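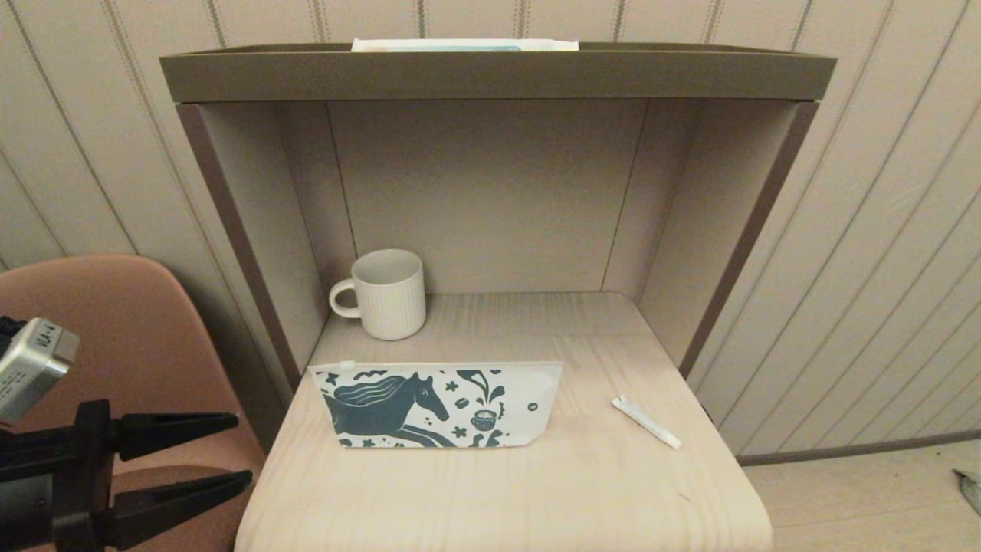
A white ribbed mug on the shelf.

Breakfast Host, Part Time — Kälin Guesthouse, Wanderham

We are looking for a kind, early-rising person to look after our guests in the mornings, from the first pot of coffee to the last slow goodbye at the front door. The job is 17 hours a week, starting in November, and we would love to find somebody who stays with us for a good long while.

You would set the tables, cook eggs (plenty of eggs!), keep the toast coming, and chat with people who want to chat while letting the sleepy ones be. Most of our guests come for the walking, so a little knowledge of the trails helps, though we can lend you a map and you'll pick it up soon enough.
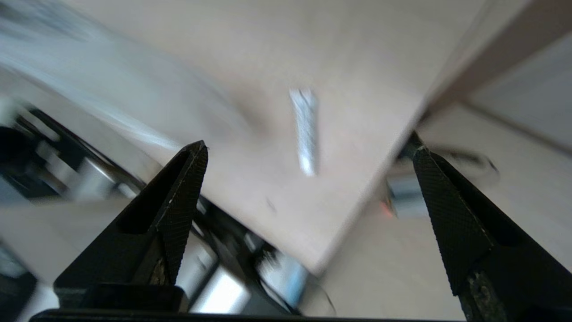
What we offer

Pay is $17 an hour, with your own breakfast thrown in and free parking behind the house. Shifts start at 6:30 a.m. and we close every Tuesday, so that day is always yours.

You don't need hotel experience. Our last host came to us from a school library and was wonderful at it — she remembered how everyone took their tea. 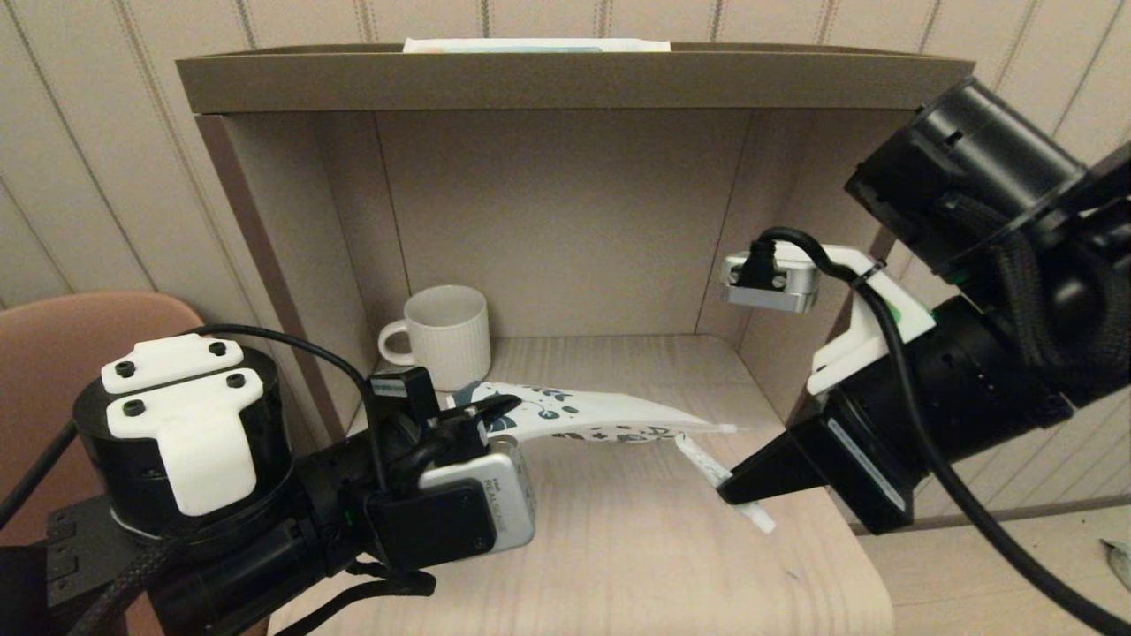
We do ask that you're comfortable on your feet, and that you can get here before the first bus, which sadly doesn't reach us until after eight.

To apply, write a letter to Radomír Jelínek at Kälin Guesthouse, 159 Lurnuvness Road, Wanderham, or just drop by after ten and ask for him. Tell us a bit about yourself and what you like to cook.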